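**Laundry basket** (some people say hamper, but I keep that word for the tall kind with a lid)

A laundry basket is an open container for moving clothes between the bedroom, the washer and the folding spot. Mine are all plastic, and I'll admit I have opinions! The rectangular ones stack better in a closet, and the holes in the sides let air get at damp towels. Wicker looks lovely but snags sweaters, at least the one I bought in Skotville did.

Size is mostly a matter of your arms. I like one that holds a small load, a few shirts and maybe a towel, and I set it on something low so I'm not bending all the way to the floor.

White basket with black, teal and white laundry in it: 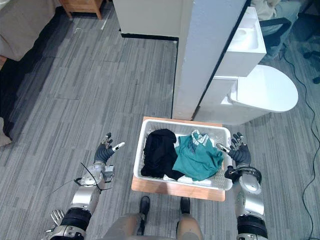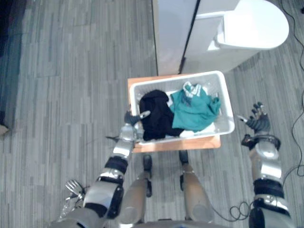

Cleaning is easy enough: warm water, dish soap, an old toothbrush for the holes. I do mine every November (plus whenever a pen leaks), and cracked rims go straight to the recycling if your town takes them.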